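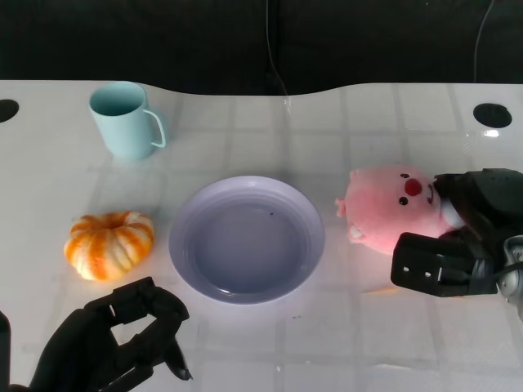

*Table set: mug, pumpkin, plate and one plush toy.*

This guide covers the plush-to-plate task on the Whitlock rig, driven by remote control with the Fonilura software. The robot learns by copying you, bad habits included, so drive as though someone impressionable is watching.

## Before you start

- Put the plate in the middle, with clear table on every side.
- Mug and pumpkin go to the left. They are distractors, and are not to be touched, however tempting.
- Set the grip limit to 350. At 700 the toy acquires a waist.
- Park the left hand low and leave it there.

## Recording a pick

1. Start the recording, then count to two. Wendance trims the front of each file and is not gentle about it.
2. Bring the right gripper in low from the side. Coming down from above looks impressive and mostly pushes the toy into the table.
3. Close on the body of the toy and stop when the fur gives. It will go on giving for some time, so don't wait for it to feel solid.
4. Move across to the plate in one go. If you dither, the robot will learn to dither — and it will be better at it than you are.

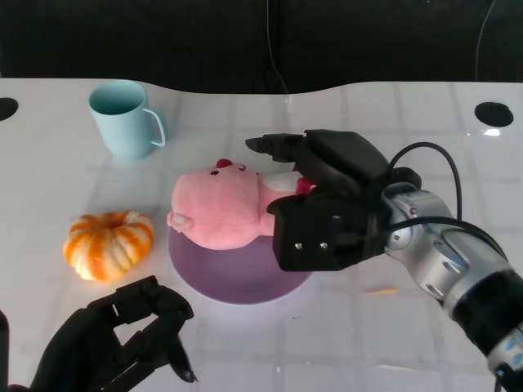 ## Letting go

Lower until the toy touches the plate, open the gripper fully, and back out the way you came. Which way up the toy lands is its own business. Hanging over the rim a bit still counts as a pass.

## Using both hands

The two-handed version is a separate task, so give it a separate folder. Bring the second hand in from underneath and let it take some weight before you adjust the first. The head view is not much help here. Switch to the wrist view, where you can see the fingertips and how close they are to each other.
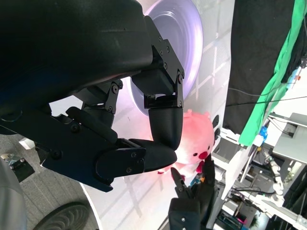
*Photo: Ultitz, wrist camera*

Fingertips like to meet each other. If they do, ease off slowly and keep recording, as a tidy recovery is worth having. A panicked one should be deleted.

Our first usable set had 86 runs in it. Budget for more, and for a chair with proper back support.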